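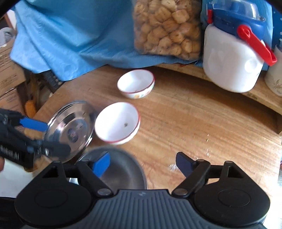 One of the kitchen workers at Nokside asked us, before anything was installed, who would be responsible when a machine puts a bowl in the wrong place and the shift is already late. We start this unit with her question, as the textbooks usually leave it for the last chapter.

Unit 2. Handling work and the people who do it

The case for this unit is the canteen of Wanport, where 31 people work in two shifts. Sorting and stacking dishes was always the task given to the newest person. It looks simple. A worker takes a bowl by the rim, turns it, and puts it with others of its size, and she does this while talking with a colleague. For automation it is a difficult task, because bowls and plates are shiny, thin at the edge and seldom lie in the same way.

The supplier, Vasić, proposed that experienced workers should first show the movements with hand-held grippers – the same type of fingers that the machine would later have. A bowl lying inside another one, for example, must be held at the rim before it can be lifted out.
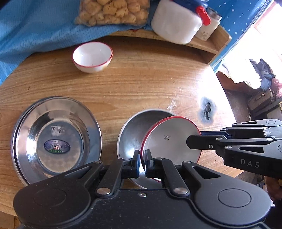
The training period took 242 hours of paid time, which the management had not planned in the budget. Please note three changes in the job itself:

Speed. The workers had to slow down, and several said that they felt clumsy in work they had done for years.

Skill. Knowledge which was never written in any job description became something the firm wanted to have. The pay scale stayed the same until May.

Company. The sorting table was a place for conversation. After the change one person stands there alone for most of the shift.

For the seminar, read the Workport report up to the table of working hours. Write one page on this: should the workers who showed the movements receive something for it, and in which form? Bring your page on paper, please – we will exchange them in pairs.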